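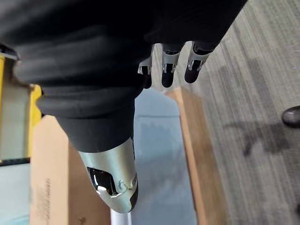 Trying to reproduce the thumb contact result from the Esside write-up and getting nowhere. Their claim – a policy trained on wrist camera only, no fingertip force signal, gets the same grasp success on thin upright parts as one that has both. 200 demos, one hand, one task set. I have the same kind of setup, wrist view, fabric sleeve on the hand, objects down on the floor between bits of cardboard. My problem is the moment when the thumb is right over the white rod. From that view I can't tell if the pad is touching or hovering just above it, and neither can the model apparently. Other three fingertips are blurry whenever the hand moves. So how did they label contact?? The paper says "annotated from video" and thats it. Am I missing something obvious? Training on 77 demos so far if that matters.
– Nattawut Sriwong

2 answers

Analyn Galang
You can't label it from one frame, don't try. We had the same mess on Clulton. What worked for us was going by motor current on the thumb joint, mark contact at the first jump, then throw out the current before training. Policy still only sees video, so it's a fair comparison with theirs. Check the clocks on both streams first. Ours were off by 3 frames and every label was early, lost most of February to that.

Also 77 vs 200 is a big gap for this. When we cut our set down that far the vision-only version fell apart and the one with force hung on ok. I'd want to see both curves before saying their result doesnt hold. And shorter exposure if you have the light for it, blurry fingertips are going to hurt you more than the labels.

Comment from Nattawut Sriwong: current is logged, never thought of using it. Clocks no idea, will look. More demos coming but slow – 2 people here and one hand

Comment from Sunee Chaiyaporn: careful with current if the sleeve is tight. Ours added drag when the thumb curled and we got jumps with nothing under it. Record a few empty closes and subtract.

Boonmee Jaidee
try the Plorer labeling tool, has a contact mode. havent used it for hands myself, only a suction cup. also is your carpet moving? we had parts sliding on carpet and switched to a rubber mat, results got better right away

Comment from Analyn Galang: changing the floor changes the task tho, he's trying to match a paper

Comment from Boonmee Jaidee: fair. still would try it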